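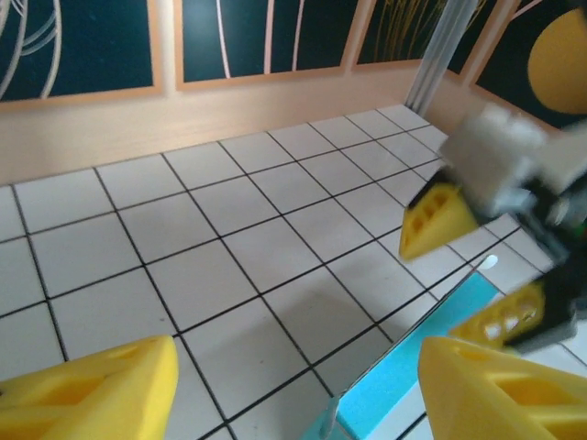 **Figure 1.** White tiled surface with a turquoise-blue object.

**Can sodium carbonate and sodium bicarbonate be separated from a mixed solution by cooling alone?** Only in part, and the fraction recovered depends on the starting ratio and on how much carbon dioxide is lost while the solution is warm.

### 3.2 Fractional crystallization of the mixed carbonates

Bicarbonate is the less soluble of the two salts at room temperature, so it tends to come out first when carbonate is in modest excess. The difficulty is that the two can also crystallize together as the double salt sodium sesquicarbonate (trona). Pringle's earlier notes on the Grevidden brines treated the first crop as pure bicarbonate. Our titrations do not support this for carbonate-rich mixtures.

Each run used 400 mL of deionized water and 134 g of mixed solids, warmed until dissolved in a covered beaker and then left to cool without stirring. Crystals were collected on a sintered glass funnel, washed once with ice water and dried in a desiccator. Oven drying was avoided, as bicarbonate decomposes to carbonate on heating. Crops were titrated with standard hydrochloric acid to the phenolphthalein end point, then to methyl orange.

We made 11 runs in total. In the two richest in carbonate, the first crop gave a substantial phenolphthalein titre and was assigned as mostly sesquicarbonate - washing a second time did not change this. Where all the sodium is wanted as bicarbonate, it is simpler to pass carbon dioxide through the cold solution and filter. The Goodall samples were treated this way and are discussed in Section 3.3.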